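COLLECTING KITCHEN DEMOS IN SIMULATION WITHOUT LOSING A WEEK

Last updated September 26, 2026

You want a policy that can open a toaster oven door. You have an arm that exists only as a mesh, a kitchen that exists only as a larger mesh, and a hand controller on your desk. This page covers how we gather demonstrations for the Hota task set at Fadumwood, including the parts we did badly the first time.

Before you start

You'll need the Trastska recorder installed and the kitchen scenes unpacked. Check that the recorder is saving joint positions, gripper state and camera views to the same clock. Our first batch had 2 clocks, and the arm appeared to react to things shortly before they happened. The policy trained on it was confident and useless.

Step 1. Fix the task in one sentence

Write down what counts as done. Ours reads "door open past the halfway mark, gripper clear of the handle." Leave it vague and every operator will finish at a different point, and your learner will faithfully average them into a sort of dithering.

Step 2. Randomize the start

Set the recorder to pick a new layout, a new start pose and a new set of textures for each episode. Nudge the appliance angle as well. If the oven always sits square to the wall, the policy learns where your oven is and nothing about ovens.

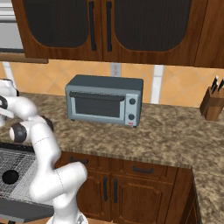 Keep the ranges sensible. We once let the start pose wander so freely that the arm spawned inside a cabinet, where it vibrated with great commitment until the episode timed out. Reject any start with a collision in it and draw again.

Step 3. Drive slowly, then stop practising on the record

Do your first 100 attempts with saving turned off. They will be terrible. Once your hands have settled down, turn saving on and try to move the way you'd like the policy to move: one approach, one grasp, one pull. If you miss the handle, back off and try again in the same episode. A few recoveries are worth having. A whole episode of fishing is worth deleting.

Pauses are the quiet killer. You stop to sip your coffee, the recorder logs a long stretch of no motion, and the policy learns to hover thoughtfully over the counter forever. Trim the idle steps before export.

Step 4. Filter

Run the success check on everything, then replay a random handful by eye. We recorded 4000 episodes for this task and kept 3158. Most of the rejects were doors that bounced shut again, plus one evening's work with the left and right axes swapped, for which the Wieser controller got more blame than it deserved.

Step 5. Export and train something small

Don't wait for the full set. Export early, train a little model overnight and watch it fail. If it keeps missing the handle on the same side, go back and record more starts from that side. The drawer tasks go up in October and use the same settings, apart from a lower grip force.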